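Workshop notebook, food preparation room
August, entry 39
Entered by Diễm Giáp

Present for the morning: D. Giáp and one colleague from Nirnon. Start 8:40 a.m.

Purpose of the session. To settle the layout of the produce station before the Zurneline trial begins, and to decide which items stay on the standing shopping list. Entry 38 left both questions open. The Vũ produce order was delivered on time and checked against the docket. One bag of onions was short and has been noted on the supplier sheet.

Storage. Whole vegetables that were kept in the refrigerator overnight are to be brought out at the beginning of the session and wiped with a dry cloth. Colleagues have been rinsing them at the sink and carrying them straight to the board, which leaves water on the tabletop and makes the rind slippery. The rinse is to be done the evening before. Tomatoes and citrus remain at room temperature. Any item with a soft spot goes to the compost bin and is replaced from reserve on the same day.

Cucumbers. Two kinds were ordered for comparison. The smooth, shrink-wrapped kind is uniform in length but the wrap has to be cut away, and the loose film collects under the table. The long kind with the rough rind was preferred by both of us for general use. It costs slightly more at Vũ. It should be bought firm along its whole length; the thin end softens first, and a cucumber that bends there on arrival should be sent back. A purchase of 4 per session is sufficient, with the remainder going to the staff lunch table.

Peppers. Green only, until further notice. Red peppers were dropped in entry 36 on account of price, and the request to bring them back was considered and declined. Peppers should be chosen with the stem attached. Those with four even lobes stand upright on the board and those with three tend to roll, so the buyer may use judgment.

Knives. Removed from the station at the end of each session and locked in the drawer under the sink. The small paring knife was returned without its sleeve on Sunday. A replacement sleeve is on order from Idater. Until it arrives, the knife is to be wrapped in a folded cloth and labeled.

Tables. The two tables remain pushed together. Their tops do not match, and the left one carries gray stains that two rounds of the mild cleaner did not lift. A request for a stronger product was sent to Idater at 9:15 a.m. No abrasive pads are to be used in the meantime – the scuffing on both tables is bad enough already. 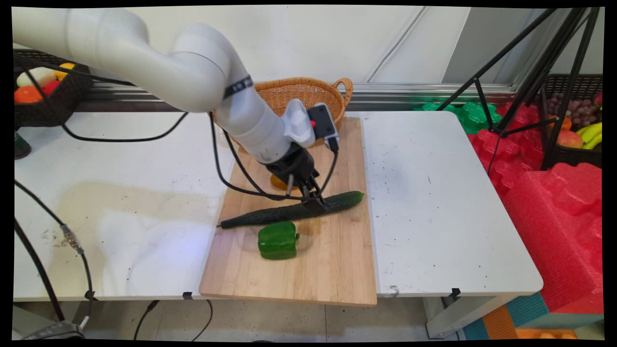 The cutting board is the item that took up most of our discussion. Bamboo was retained over plastic, which slid on the tabletop in the earlier sessions and showed every stain. We placed the board lengthwise, running from near the back wall toward the front, with the cucumber set diagonally across it and the green pepper on its side nearer the front edge. The front edge of the board overhangs the table slightly in this arrangement. My colleague would prefer it drawn back until it is flush; I have no strong objection, but doing so would bring it closer to the straw basket behind, and that basket needs clearance for its handle. The dark marks on the board are to be treated with salt and lemon, then oiled and left standing on edge overnight.

Baskets. The tan one behind the board is kept empty at setup and receives the vegetables as they are finished with. The dark brown one holds the fruit and stays at the far left corner, out of the working area. Both are to be shaken out and brushed each week. They should not be soaked, as the wicker takes 2 days to dry in this room.

Outstanding:
Board oil, one bottle, limit of 40 dollars for this and the new cloths together.
Stronger table cleaner, awaiting reply from Idater.
Position of the front edge of the board, to be agreed before the next session.
Correction to the Vũ invoice for the short bag of onions.

Station wiped down and drawer locked at 12:20 p.m. D.G.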